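Print this page
E-mail this page

Where Does the Spoon Go? Sorting Habits in Shared Student Kitchens
By Yutong Tan
March 18, 2019

My project began with a fight over a teaspoon. I live in Karndale, a residence hall where 23 of us share one kitchen, and last August a resident accused the entire floor of theft. The teaspoon was later found in the drawer with the batteries. I needed a topic for Household Studies and this one had already moved in with me.

The question I settled on was simple enough to fit on the proposal form: when people share a kitchen, how do they agree on where things live? My adviser, Vojtěch Ševčík, wrote "do they?" in the margin, and I should have paid more attention to that.

I handed out a paper survey in four halls and got 185 back. One was blank except for a drawing of a horse. I kept it in the total, as the methods handbook says nothing about horses. The survey asked who had decided the kitchen's layout, whether labels had ever been tried, and what happened to them.

The answers to the first question were remarkable. Most people said the layout was "just how it was when I got here." I traced this back as far as I could in Karndale, through two former residents, and both of them said the same thing. As far as my research can establish, the mugs have been over the stove since the beginning of time.
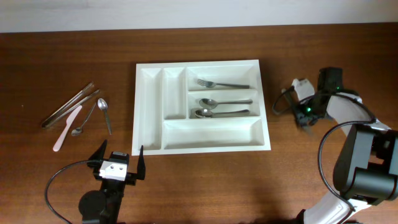 Labels were the most common attempt at reform and they had a short life. In Grurkby, the hall across the parking lot, somebody printed a full set in a very confident font, and within a month "PLATES" was on the bathroom door. People I interviewed felt that a label was a kind of accusation. A divider seemed to bother them much less. A white plastic tray with molded ridges makes its suggestions quietly, and a fork lying on its side in the upper right compartment looks as though it has a home, even if you would have put it in one of the long narrow slots on the left. I would have. Two of my interviewees disagreed with me about this for longer than the interview was scheduled to last.

The second half of the project was a trial. With a small grant from the Prokoda fund (200 dollars, of which I spent most on dividers and the rest on apology cookies) I set up one kitchen in Grurkby with dividers and no labels, and left the Karndale kitchen alone. Residents filled in a short diary each evening. The diaries were supposed to be one line long. Dai, on the second floor, wrote over 1,000 words on the subject of a vegetable peeler, and it is some of the best material I have.

After three weeks the Grurkby diaries mentioned lost utensils less often than the Karndale ones. I would like to claim this for the dividers. Unfortunately Grurkby also had spring visitors that month, including somebody's mother, and the diaries mention her a lot.

Limitations: small sample, one mother, and a researcher who eats in the control kitchen. If I did it again I would ask her to visit both halls or neither.

The teaspoon is back in the battery drawer. I have stopped moving it.

Print this page | E-mail this page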